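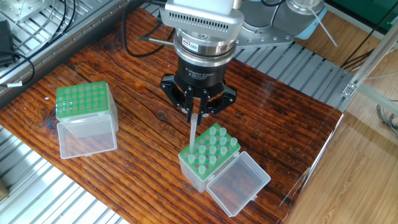 **What question did this project set out to answer?**
The project asked whether partly used pipette tip boxes can be consolidated by hand, tip by tip, in a way that reduces waste in a teaching laboratory without adding to the workload of the students who use it.

# Consolidation of Partly Used Tip Boxes in the Teaching Laboratory

Submitted by Abilio Pastor and Ingegerd Åberg
Department of Applied Laboratory Practice, Saltunari College

## 1. Background

The teaching laboratory in the Palacios Building is shared by several course groups. Each group opens its own boxes at the start of a session and leaves them on the bench at the end. By March, the storage shelf held a large number of boxes that were neither full nor empty. Under the existing rules these were discarded at the end of the term, together with any tips still in the racks.

The laboratory manual gives instructions for opening a new box and for disposing of used tips. It contains no instruction for a box that is half finished.

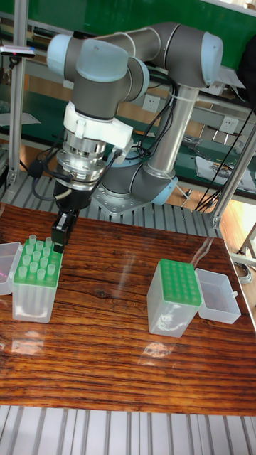
It was therefore necessary to agree on a procedure before any measurements could be made. The authors adopted the following rules:

- Only boxes from the same supplier and of the same tip size may be combined.
- Tips are moved from the emptier rack to the fuller one.
- Racks are filled from the back row forward.
- Any tip that touches the bench is discarded.
- Consolidated boxes are labeled "practice only" and are not used for graded work.

The last rule was added at the request of the course office, which did not wish to vouch for the cleanliness of tips that had been handled outside a hood.

## 2. Materials and Method

The tips used in the trial were supplied by Hesen. Labels and storage trays were taken from existing Cullska stock. In all, 600 tips were transferred over 2 afternoon sessions. One author moved the tips with forceps while the other kept the written record, and the roles were exchanged at the midpoint of each session.
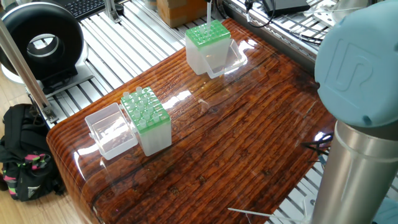 Bench layout received more attention than originally planned. In the first session the boxes were placed wherever there was room, and the open lids soon interfered with the work. A hinged lid takes up nearly as much of the bench as the box it belongs to, as with the rear box, whose clear lid lies open at an angle on the tabletop. For the second session, the authors marked a position for each box and left space beside it for the lid. Glare was a further difficulty. The varnished wood returns bright patches of light, and a clear tip is hard to make out against them, so the overhead lamp nearest the bench was switched off.

## 3. Results

The first session produced 132 discarded tips, most of them dropped during transfer. The second session produced 70. The authors attribute the improvement partly to the new layout and partly to practice, and the design of the trial does not allow the two effects to be separated.

Gaps left in the middle of a rack proved slower to fill than complete rows, as the forceps tended to disturb neighboring tips.

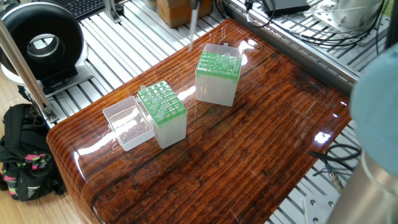

*Figure 4. Two tip boxes with green racks, lids open. Most holes in the nearer rack are empty.*

## 4. Recommendations

The authors recommend that the laboratory keep one shared box open for each tip size and require groups to finish it before opening another. Consolidation by hand should be reserved for the end of term. Boxes with only a few tips remaining should be emptied first.

A copy of the transfer record is held in the course office. Further trials should compare forceps with a multichannel pipette, which was not available during the project period.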